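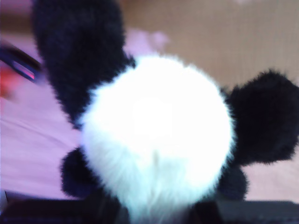 The toys come home in the suitcase, the suitcase goes back in the closet, and by the next morning Halima Fashola has a cardboard box open on her desk and is deciding who gets to travel. She mends and restyles old stuffed animals, then mails them to new homes, and she does the whole thing from one end of a room in Stumdale that is also her office, her music corner and (on bad weeks) the place where the laundry waits.

"People picture a workshop," she says. "They picture shelves and little drawers with labels. I have a desk! It's a good desk, but I also pay my bills on it."

I first heard about her from my sister, who bought a rabbit with one new ear and would not stop talking about it. So I wrote to Halima, she wrote back the same evening, and a couple of weeks later I was sitting across from her with a mug of ginger tea and a bear in my lap that she had handed me without a word, the way other people hand you a cushion. 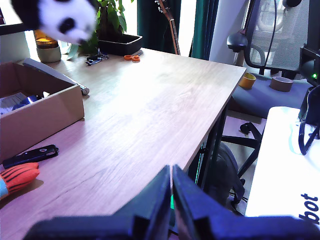 Interview by the Skoradville Makers' Page
12 October 2019

The packing is what I really wanted to ask about. I have sent exactly one stuffed animal through the mail in my life and it arrived looking like a pancake, so I was ready to take notes.

"Oh, everybody squashes them," Halima said. "You want the smallest box, I get it, postage is awful. But pile fabric remembers. You fold a long-haired toy in half for a week and you'll be brushing that crease for a month." She likes a box that lets the toy lie on its belly with its arms out in front. Then crumpled paper goes in at the sides, never on top of the face.

She keeps her tape on the seat of her office chair when she packs. I laughed at this and she defended it with real passion. "If the tape is on the desk, I lose it under the flaps. Every time! If it's on the chair, I can't sit down, and if I can't sit down, I finish the box." Brown tape is for the seams. The scissors with the orange handles are for packing only and are not to be used on fabric, a rule she says she inherited from her grandmother, along with the voice to enforce it.

We talked for a long time about pandas. She loves them and she dreads them. "White next to black, with long fur on both. You sew that seam and the black hairs work their way through into the white, so you sit there with a needle and pull them back out one at a time. I put on a whole album and I've done maybe the left side." The pattern she starts from is an old one called the Ternau, which she found in a bag of sewing magazines at a yard sale in April. She has changed nearly all of it since then. The head is wider now, and the arms are longer, "so it can hug properly."

I asked if she had a favorite kind of fabric and that was my mistake, because it took us twenty minutes to get back out of the subject! Short version: long pile for the belly, shorter around the muzzle so the nose doesn't disappear, and always check which way the fur runs before you cut. She once made a bear with the fur on one leg running up. "He looked like he'd walked through a hedge. My neighbor's boy adored him."
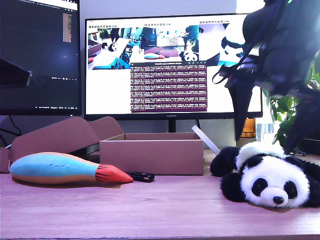 Faces come last, and she will leave one alone for a day or two before she commits. "I pin the eye patches and go do something else. Then I walk back in and look at it fast, before I have time to be nice about it. If it looks worried, I move them." She doesn't mind if the patches aren't identical. She thinks a toy with two perfectly matched eyes looks like it's about to sell you insurance.

The odder shapes are her fun projects. Bears and pandas she can do half asleep, she says, but give her something long and pointed and striped and she's happy for the whole weekend. Stuffing a point is hard. She uses a chopstick and tiny pinches of fill, and works from the tip backward.

She sells under the name Olatunji, and she has sent out 433 toys so far. Of those, 402 were repairs or makeovers and the rest she made from scratch. She knows the numbers because she writes every one in a notebook, with the town it went to. Five have come back to her for second repairs, and she was thrilled to see all of them. "They'd been chewed! They'd been loved half to death. One smelled like pancakes."

Does she want a bigger place? She thought about that one. A bigger table, maybe, and a better lamp for black fur, which she says swallows light. She's saving for a secondhand sewing machine and has a jar for it with a goal of $2000 written on the lid.

Before I left she showed me how to brush out a flattened toy. You use a pet brush, go with the pile first, then lift it against the grain with your fingers, and do the belly last. I tried it at home on my poor pancake dog. His back came up beautifully, and I'm still working on the ears.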